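**Accumulation zones backing up at the crossing – sensor timing or roller slip?**

**tpk_lineside**
Starting a new thread because the old one drifted into belt tracking. Site is the Atholm depot, zero-pressure accumulation feeding a four-way crossing. Cartons are fine up to the last zone, then every so often two get released together and the second one noses into the crossing before the first has cleared. It happens more in the afternoon, when the mix shifts to small cartons.

Zone logic is the stock Koltier card, release delay at the factory value. Photoeyes are reflective, mounted 60 mm above the roller tops. I have cleaned the reflectors and swapped one card. No change.

**grommet17**
What is the shortest carton? If it is shorter than three roller pitches you will get it rocking, and a rocking carton can drop out of the beam for long enough to read as clear.

**tpk_lineside**
Shortest is 110 mm. Yes, I know. Sales agreed to it before anyone asked us.

**deadplate**
Then it is not a timing problem. The three-roller rule exists for a reason. Put the small stuff in totes and close the thread.

**grommet17**
Totes are the right answer if there is a tote return. Plenty of sites have no room for one. I would look at the off-delay first. The Kemeys manual (the older one, with the timing diagrams) has a decent section on it: the eye has to stay clear for the full delay before the zone counts as empty. Factory values assume a full-size carton at nominal speed.

**tpk_lineside**
No tote return. There is a column exactly where it would go.

Four roller conveyors into one junction, blue frames.

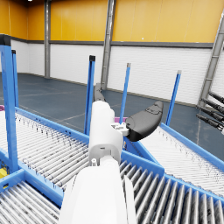 mudlark_b replied that the layout matters less than who owns the crossing. If each infeed decides for itself when to release, two can decide in the same scan, and no amount of off-delay will fix that.

**tpk_lineside**
Each infeed has its own card. The crossing has one occupied signal wired to all of them. So in principle two could go at once, but what I see is two from the same infeed.

**mudlark_b**
Same infeed could still be the signal. If occupied is taken from an eye in the middle of the crossing, there is a dead stretch between the last zone eye and that one. The first carton is in neither beam. The card sees clear, clear, and releases.

**deadplate**
I will give you that one. Still would not run 110 on rollers.

**grommet17**
Agree with mudlark_b. Two ways round it:

- latch occupied on the trailing edge of the last zone eye, reset on the trailing edge of the crossing eye
- move the crossing eye upstream until the dead stretch is shorter than the shortest carton

The latch is cheaper but needs a timeout, or a removed carton will lock the infeed until someone resets it.

**tpk_lineside**
What timeout are people using? Transit across the gap is well under a second.

**grommet17**
I use 4 seconds and raise a fault when it expires. Do not let it release silently.

**deadplate**
Disagree. A fault on every picked-off carton and the operators will tape over the stack light by February. Let it self-clear and log it.

**mudlark_b**
Self-clear into a crossing is how you get the jam back. Fault it.

**slowroller**
Check the O-rings while you are in there. We had Tondinura bands on a transfer and they went slack after one summer. The driven roller looked fine and the slaves were lagging, so transit time varied with carton weight. That would also fit with it being worse on light cartons.

**tpk_lineside**
Bands are original. I can get at them after 22:00. Will do the latch first with the fault, then measure transit with a light carton and a heavy one and post both.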